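Stamero Open Day

The Stamero Open Day is a yearly public event held in July at the Stamero robotics workshop in Warnach. Visitors are shown how robot arms are programmed, tested and put to use, first in simulation and then on real machines. Entry is free, but the guided demonstrations have to be booked. The most recent edition had 2,307 visitors, the highest attendance so far.

Background

Stamero was set up as a repair and testing workshop for industrial arms and later moved into software for simulated robots. The open day grew out of evening visits for pupils at the local technical school. These were small and took place beside whatever job was on the floor that week. When the workshop took over the former Prastus joinery next door, there was room for a larger public, and the first open day under the present name was held the following summer.

The joinery hall still has its old rails and extraction pipes. It is used for the talks and for the display of older equipment. The demonstrations take place in the newer building, known as the Cervantes room after the street it faces.

Programme

Doors open at 10 in the morning. The day is split into a free part, which visitors walk through as they like, and a booked part made up of short demonstrations. Bookings open four weeks ahead on the workshop's website, with 500 places. A small number of returned places are given out at the door, usually after lunch.

The free part covers:
Old controllers and teach pendants in the joinery hall
A bench where visitors can guide an arm by hand
Grippers and fingers in various stages of wear
Talks on training and apprenticeships
A screen showing simulated runs from the past year

Children under eight are let into the joinery hall with an adult but not into the Cervantes room. A guided round in sign language was added two editions ago and is held at 1 in the afternoon.

Demonstrations

Each booked demonstration lasts 25 minutes. It begins with a task in simulation, shown on a large screen, and ends with a similar task carried out by an arm on the floor. Visitors stand behind a low barrier. Questions are taken throughout, and the person leading the session will stop a simulated run to answer one. Real runs are only stopped for safety.

The task at recent editions has been the handling of long, narrow objects. Bars and rods are considered a good subject for a public demonstration. The goal is easy to follow and mistakes are easy to see. A bar held too far from its middle tends to tip, and one held a little off line will point away from where it should go. With a round bar there is the added matter of rolling, both in the grip and after it has been put down.

Visitors are often more interested in failed attempts than in good ones. For this reason the leaders keep a few on hand and show them without cuts. In one often repeated run the arm lets go slightly too high and the bar rolls off the table.

Use of simulation

The simulated task is set up with ordinary surroundings instead of a plain grey floor. Tabletops are given wood grain, and the ground around them may be paved or tiled. Lighting is changed between runs as well. Stamero's stated aim is to check that the control software still copes when the background is busy – an old weakness of its early work, in which strong patterns on a surface could be mistaken for the outline of an object.

Views are taken from several places around the arm, some of them very close to the fingers. The close views leave out most of the arm and are the hardest for newcomers to read. Leaders normally start with a wide view and move in once the audience knows which way is up. A simulated bar seen from near one end looks much wider at that end, and first-time visitors often take it for a cone or a post.

For the last edition the team prepared 553 simulated runs, of which 356 ended with the bar in the right place. The others were kept and sorted by cause. The results were posted on a board beside the door of the Cervantes room, where they stayed until the end of the summer.

Reception

The event is well liked in Warnach, though parking is a regular complaint. The workshop now asks visitors to leave their cars at the sports ground and walk. Teachers have praised the mixed format. Some visitors have said that too much time is spent at the screen, and the real part of each demonstration was made five minutes longer as a result.

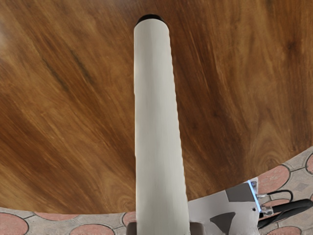
A shorter winter edition has been held once, on a Monday, for school groups only. It used the same task and the same booking system, but had no talks. Stamero has said that it may be repeated if the heating in the joinery hall is replaced.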